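Clavside Soap and Craft Circle - minutes, November 16, 2020

Present: Shiuli Chowdhury, Tharushi Pramanik, Tanvir Pathirana, Sajib Barua, and me (Shanthi Majumder, typing this up from very messy notes, so shout if I got you wrong). Kustorus people sent regrets.

September minutes. Read and approved, with one fix. Tharushi did not "refuse" to move the shelf, she asked for help moving it. Sorry, Tharushi!

Table covering. We talked about this for much longer than I expected. The big paper sheet still doesn't reach the far edge of the table and Sajib wants to know if we can get a wider roll. Tanvir priced one at Esomeo and it comes to 73 dollars, and we all went a bit quiet. Shiuli likes the pale lavender-white color and says small things show up well on it, so we agreed to stay with what we have and leave the strip of wood bare. Please don't tape two sheets together again - the join catches on everything.

Small containers. The little oval metal one with the slotted insert is staying on the table, in the middle, where people on both sides can get to it. Sajib asked for a second one the same shape. Shiuli will look in the Chowdhury boxes at her mother's place, where there are more than 52 tins of one kind or another (I have seen them, it's a whole wall). She'll bring 2 or 3 for us to try.

Egg-shaped pieces. Tharushi would like the cream-white ones kept apart from the colored ones from now on, and I'm with her. Tanvir thinks one box with a divider would do. We voted and it went to separate boxes, three to two. Tanvir took it well.

Floor. The carpet needs vacuuming before we set up and after. Sajib has the next turn, then me. Small black bits don't show on the gray until you kneel on one, so please look down before you leave.

Cabinet. The light wood one is fine where it is. Tharushi will put labels inside the doors, and I said I'd cut them for her.

Any other business. Tea money is short by 6 dollars. Shiuli is bringing cookies next time - the ginger ones, I hope - and Tanvir has the key until then.

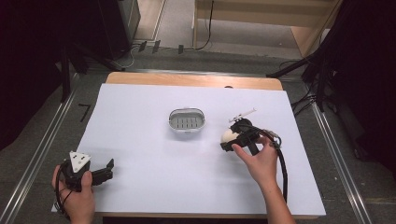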